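Home | Issues | Sections | Submit | Log in

Shares 63 | Comments 2

4. Bottle return and tray layout

4.1 Scope

The preceding section treated the labeling of the bottles. We now consider the tray into which labeled bottles are returned, and the condition of the table before and during the return. The task is narrow: white plastic bottles lying or standing on a flat surface are to be set upright in round holders, one bottle per holder, with the label still readable after placement. The contents of the bottles are outside the scope of this paper, and all bottles were handled closed and empty in the trials reported here.

4.2 Tray

The tray follows the Trindley pattern described in Section 3. It has a raised rim and a recessed floor, and the bottles are located by short cylindrical holders in place of the molded pockets used in the earlier Losteck version. Molded pockets gave a firmer seat but collected dust in the corners and could not be changed without replacing the whole tray. Separate holders can be moved when a bottle of another diameter is adopted.

The clearance between bottle and holder is a compromise. A tight holder keeps the bottle vertical but requires that the base arrive nearly centered. A loose holder accepts a poorly centered base, and the bottle then leans toward one side and may turn its label out of view. The clearance was fixed at 2 mm after preliminary work in June. Larger values were tried and abandoned — the lean became visible at the shoulder of the bottle, and neighboring bottles occasionally touched when the tray was carried.

Rim height was chosen independently. It has to retain a tipped bottle during transport without hiding the lower part of the label from a reader standing at the side.

4.3 Starting condition of the table

Bottles do not arrive in an ordered state. In ordinary bench use they are put down wherever space is available, on their sides as often as on their bases, and loose paper remains under them. We did not clear the table before each trial. A black surface was preferred to the pale laminate used at Jibrin, on which white bottles were difficult to tell from the background under overhead lighting.

A bottle on its side presents two difficulties. It can roll, and its label may face the table. Rolling was limited by keeping the table level. Label orientation was left uncontrolled, and trials in which a label could not be read at the start were retained in the data set. Eighty returns were recorded under these conditions.

4.4 Label position

The label is a square coded marker applied to the body of the bottle. Placement higher on the body improves reading when the bottle is seated, as the holder and rim conceal only the lowest part. Placement too near the shoulder causes the corners to lift where the surface begins to curve. Labels with lifted corners were replaced between trials and the replacement noted in the log.
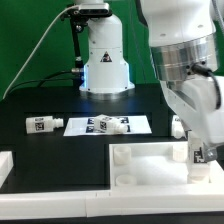
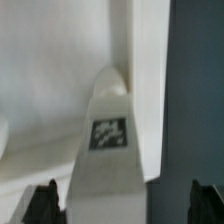 Figure 4. Square coded markers on white objects.

4.5 A practical question

Can the holders be used with bottles of mixed diameter in the same tray?

Mixed diameters are workable provided each holder is matched to its own bottle and the spacing is set by the widest one. The Liten inserts, which reduce the bore of a standard holder, served this purpose adequately, but they must be seated fully or the bottle will stand high.

Comments (2)

benchside_r
What adhesive was used for the labels? Ours lift at the corners after a few wipes with alcohol, even low on the body.

tray_and_rack
The dust problem with molded pockets matches our experience. I would like to see the clearance result repeated with full bottles — the lean may be different once there is weight in the base.

Previous section | Next section | Contents | Back to top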